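Speaker notes: The Day the Right Arm Wouldn't Let Go

Slot is short, so keep moving. If the clicker dies again, just use the space bar.

Opening

Hi everybody. Thanks for coming back from coffee, I know the line was long. I'm going to talk about a fault that ate most of my December and that came down to a number in a config file. I'll give you the ending now so you don't have to hold your breath: no one got hurt, one wrist got hurt a bit, and we changed how our arms stop. The middle part is the interesting part.

(Wait for people to sit. Don't do the avocado joke yet.)

Quick background. We run two-arm tabletop cells that sort produce. It isn't real factory sorting, it's small stuff, limes and garlic and so on, things that roll and things that don't. The project is called Narnness. The control software is Prirkon, which we write ourselves, so everything rude I say about Prirkon today I'm saying about me and Tín Hứa. Tín did the motion side. I did the part that decides when the motion side has to shut up and stop.

That second part is what went wrong.

Next slide, the cell

Leave this up for a while. People like looking at it, and I need them to see how close the two grippers get.
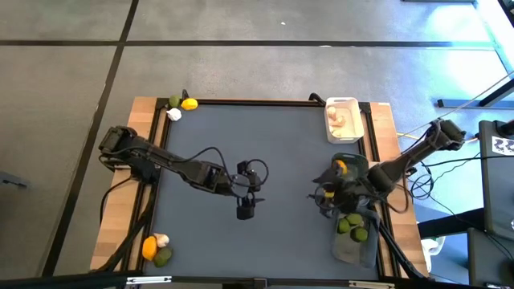

Narnness Project / Robot Safety and Reliability Team

So the thing to look at is the middle of the mat. Two arms, one from each side, and the grippers practically nose to nose. All our handovers happen in that space, and it's also where all our trouble happens. The corners are easy. You can put garlic in a corner all day long and I'll sleep fine.

Look at the cables too, while you're there. There are loops of black cable right around both wrists, and bundles going back along the sides of the table. Hold on to that thought, it matters in a minute.

What happened

We were doing a long run, 200 transfers, fruit into the bin and out again. Shahnaz Begum was at the desk and I was on the floor next to the table, eating a granola bar, which I have since been told not to do. Transfer after transfer, very boring, lovely. Then the right arm picked up a lemon, came in toward the center, and stopped.

Fine. Stopping is fine! Stopping is the thing I'm paid for. But the left arm kept coming. Slowly, it was in the approach phase, but it kept coming, and it pushed into the right wrist and leaned on it. And the right gripper was still squeezing the lemon, harder and harder, and then there was lemon juice.

(Pause. They'll laugh. Let them.)

Shahnaz hit the big red button. Both arms went dead, which on these arms means they sag, so the left one slid down the right one and caught a cable loop on the way. That's what pulled the connector and damaged the wrist. The collision itself did almost nothing. The stop did the damage. I want you to remember that if you forget the rest, and especially if you design stops for a living.

What we thought it was

First guess was the cables. Everybody's first guess is always the cables. A loop snags, the arm reads a load it doesn't expect, it faults. Đạt Dương spent two days re-dressing them, and it was nicer work than mine ever was, and we ran again and got the same freeze.

Second guess was the gripper motor. We swapped it. Same freeze, so now we had a spare motor and a bad mood.

(I should mention here that we have two Đạts on the team. Đạt Dương does hardware, Đạt Vũ does logging. I'll say last names. If I forget, somebody wave.)

What it was

Đạt Vũ lined up the logs from the two arms on one clock, which we should have been doing from day one. And there it was. When an arm faults, it sends a message to the other arm that says, hey, I've stopped, you stop too. The other arm was supposed to check for that message every 5 milliseconds. The left arm was checking every 377.

Yes, 377. No, I don't know why it wasn't a rounder number. I've looked. Someone typed it during a test (the commit has my name on it, so I have a suspect) and it never got changed back. That's long enough for an arm to travel a good way, and on top of that the message was only sent once. If the left arm was busy with its own planning when it finally looked, it threw the message out as stale. So "late" turned into "never."

The freeze on the right arm was a separate bug, by the way. The grip force limit got dropped whenever the object slipped in the fingers, so the gripper kept closing, hit its current limit, and faulted. Smooth lemons slip. Garlic doesn't, much, and that's why our garlic runs were always clean and we felt so good about ourselves.

What we changed

The stop message is now repeated until the other arm answers. If an arm hears nothing at all from its partner for too long, it stops on its own. Silence counts as bad news.

The polling number is checked at startup, and Prirkon refuses to move if it's out of range. Tín wanted a warning. I wanted a refusal. We had a fairly loud lunch over it and I won.

The force limit survives a slip now. We tested that with 100 lemon picks and bought the lemons ourselves.

And the red button. We split it into two stages. Power to the joints holds for a moment so the arms brake where they are, and then it cuts. Định Bạch did the review on that one and made us redo it twice, and he was right both times. If a person is in reach, the arms still must not push, so the hold stage has a torque cap. Ask me for the value afterward, I don't want it copied off a slide onto somebody's much bigger arm.

What I still don't like

The hold stage needs power, so if the building power goes, we're back to sagging. Brakes on the shoulders would fix it. They aren't cheap, and I keep asking.

We also still can't feel a light cable snag. The arm only notices once it's pulling hard. If anyone here has solved that without adding a sensor to every joint, please come find me, I'll buy the coffee and stand in the line.

(If time is short, skip straight to questions. If there's time, play the log replay, sound OFF, the alarm tone is awful.)

Likely questions

Why not simply keep the arms apart? Because handovers are the job. We did add a rule that only one arm can be moving inside the center zone at a time, and it costs us some speed.

Did you test stops before this? One arm at a time, yes, lots. Never one arm stopping while the other was mid-approach.

Is the lemon okay? No.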